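**Progress report to the Clureo Fund**
**Grant: Household Sorting and Resettlement Support, Gakville and Dovport**
**Submitted 1st December**

## 1. Purpose of this report

This report covers the second period of the grant. It sets out what has been delivered in the two towns, what remains to be done before the grant closes in February, and the points on which we ask the Fund for a decision. Spending is reported separately on the Fund's own form.

The grant supports households that are moving from temporary accommodation into a settled tenancy, or that have to clear part of a home before a repair or a reduction in space. Support workers visit by appointment, help the household sort its belongings, and arrange packing, storage or donation as agreed.

## 2. Delivery against targets

The agreement with the Fund sets a target of 238 completed households by the end of the grant. At the close of this period, 235 households had been completed. The three outstanding places have been allocated, two in Gakville and one in Dovport, and first visits have been booked for all of them. We expect to meet the target in full.

A household is recorded as completed when the sorting visits have ended, any items for donation or disposal have left the home, and the household has signed the closing sheet. Households that withdrew after a first visit are not included in the figure. Where a household withdrew and later came back, it was counted once, at completion.

Demand in Dovport was slower than planned during the first part of the period. The housing office there changed its referral form, and a number of referrals arrived without a contact telephone number. The form was corrected after we raised the matter, and referrals have since reached the level we planned for. Gakville referrals remained steady throughout.

## 3. How the visits are carried out

Visits follow the surface-by-surface method described in our original proposal. The worker and the household agree on one surface, such as a table, a shelf or a counter, and finish it before starting another. Each item is given one of four outcomes: stays in this room, moves to another room, is packed, or leaves the home. Items with no agreed outcome go into a box marked "later," and the box is opened again at the following visit.

At the start of the grant, workers were asked to clear a surface completely before sorting. Several households found this distressing, particularly those that had moved more than once in the past year. Workers now leave everything in position and handle one item at a time. The change has lengthened first visits slightly and has reduced the number of second visits that have to be rearranged.

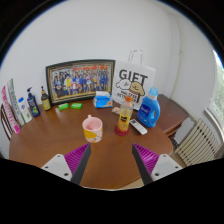
Tables have proved the most useful place to begin. They are in daily use, the household can sit down while decisions are made, and a finished table is noticed at the next meal. They also collect items from every other room, and this gives the worker an early sense of how the home is organized. On a round wooden table of the usual kind, a large bottle of laundry detergent may stand within reach of a mug and a bottle of juice, with the remote control beside the juice and a paper gift bag propped against the wall behind them. Workers are advised to start with cleaning products in such cases. The decision is easy for most households, and it separates detergent from food and drink at the first step. Items in daily use, such as the mug and the remote, normally stay in the room, and the discussion is limited to where they should be kept. Gift bags are left until late in the visit. Many households keep them for reuse, and some keep them for personal reasons, so the worker does not propose an outcome unless asked.

Kitchen counters and hallway shelves are taken next. Bedrooms are offered last and only at the household's request. No change to this order is proposed.

## 4. Packing materials and storage

The Fund approved the purchase of 1,000 flat-packed cartons in a single size. These were supplied by Tuncer and delivered to the Gakville store in one consignment. The single size has simplified ordering and stacking, but the carton is too deep for heavy kitchen items. Workers have been filling cartons of dishes to half their height and topping them with linen. This is satisfactory for short moves. For any future grant we would recommend a smaller carton for dishes, jars and books.

Cleaning products in liquid form are packed upright, with caps checked, in a separate carton lined with a plastic sack. This rule was introduced after detergent leaked onto bedding during a move in Dovport. The household's bedding was replaced from the contingency line, and the incident was reported to the Fund at the time.

The Dovport storage room was out of use for part of the period while the floor was repaired. Cartons were held in Gakville and brought over on visit days. No household's move was delayed, although travel costs rose, as shown in the financial form.

## 5. Feedback from households

Closing sheets include a short comments section, which most households complete. Comments have been favorable on the pace of visits and on being left to make their own decisions. Less favorable comments concerned the gap between visits, which some households felt was too long to keep up momentum. Several asked for labels they could use on their own between visits, and a sheet of printed labels has now been added to the first-visit folder.

A smaller group said that the "later" box had been left with them after the final visit. The closing procedure now requires the worker to confirm that the box is empty, or that the household wishes to keep it as it is.

## 6. Matters for the Fund

We ask the Fund to consider the following:

- approval to move the unspent balance of the disposal line to travel, to cover the additional journeys between Gakville and Dovport;
- approval to offer one follow-up visit to 5 households that moved within the last month of this period and have asked for help with unpacking;
- confirmation of the format required for the final report.

A reply on the first item before the end of the year would allow us to close the travel account on time. The follow-up visits can be scheduled at short notice once approval is received, and can be met from existing staff hours.

## 7. Remaining work

The three outstanding households will be visited first. Remaining cartons will be counted and returned to the Gakville store, and the Dovport room will be handed back to its owner in February. The final report will follow the closing of accounts and will include the full set of anonymized closing comments.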